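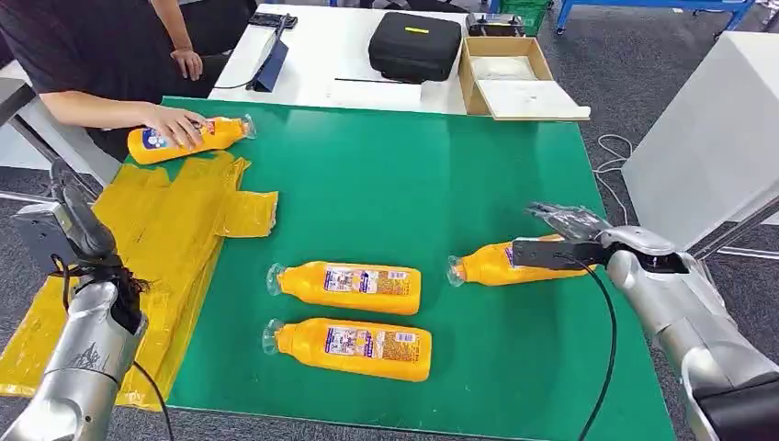
*Reading time: 2 min*

# Bottle and bag set, two-arm station

In this folder are the recordings we made to compare two end effectors on the same job. The job is simple to say: take plastic bottles lying on a green mat, and bring them to the yellow bags on the left side. A person may move a bottle by hand between attempts, so please do not assume that the objects stay where the arm left them.

We call the two configurations **Bindell** and **Trolell**. Bindell is our older finger setting, with a slow close and a low force limit. Trolell closes faster and changes the force when the motor current goes up. The arms, the mat and the bottles are the same for both.

## What is inside

| Part | Episodes |
|---|---|
| `bindell/` | 2,640 |
| `trolell/` | 778 |

The two parts are not balanced. Trolell came late in the project, when Nokuthula Le Roux finished the new controller, and we had only the end of December to record with it. If you compare success rates, take a sample from `bindell/` of the same size first.

Every episode has one head view, the wrist views, joint positions, gripper commands and a short text instruction. The text was written by people and it has some spelling mistakes – we left them.

## Start positions

Some bottles begin standing and some begin lying on the side. This matters more than we expected when we planned the test.

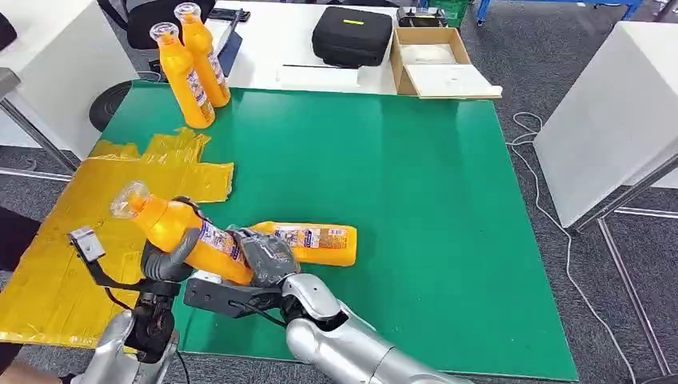

A standing bottle gives the fingers free space all around, but it can tip over when the first finger arrives too early. A lying bottle does not tip, but it can roll, and with Bindell it often rolled away before the close was complete. Trolell was better in this case. On standing bottles we could not find a clear difference between the two.

When both arms work near the middle of the mat, the controller can stop one of them to avoid a collision. These pauses are kept in the data and marked with `wait = 1`. Do not count them as failed grasps.

## Wrist views

The wrist cameras turn together with the hand, so the horizon is almost never level. We do not rotate or crop anything. Johannes Dlamini tried to straighten the views with the joint angles, and the result was good for slow motion only. His script is in `tools/level_view.py`, if you want to try. 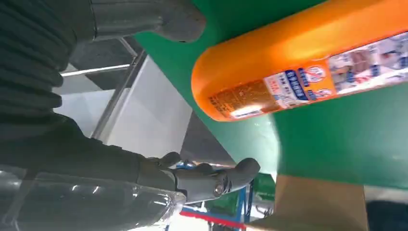 *Wrist view: two gripper fingers and an orange bottle, with the green surface behind.*

For grasp timing we recommend the wrist view first and the head view second. In the head view the fingers can hide the contact point. In the wrist view the label text is usually too blurred to read, so please do not use this set for text reading.

## Known problems

- Reflections on the bottles and labels can confuse a simple color mask. Orange and yellow are also close to each other, and a wide threshold will take the bags too.
- The bags change shape during a session. There is no mesh or mask for them.
- In the early part of `bindell/`, the clocks of the head and wrist cameras differ by roughly 2 frames. The file `offsets.csv` gives the correction for each episode.
- The background was not kept constant. Boxes, cables and furniture move between sessions, and people can enter the view.

## Loading

```
from ekach import load_set

data = load_set("bottle_bag", part="trolell")
first = data[0]
```

You need the Ekach reader for this. The older Magagula reader opens the joint files, but it ignores the `wait` field without any warning – please check this before you report numbers.

Corrections to the labels are welcome as a pull request. Write the episode number in the title, and change only one part per request.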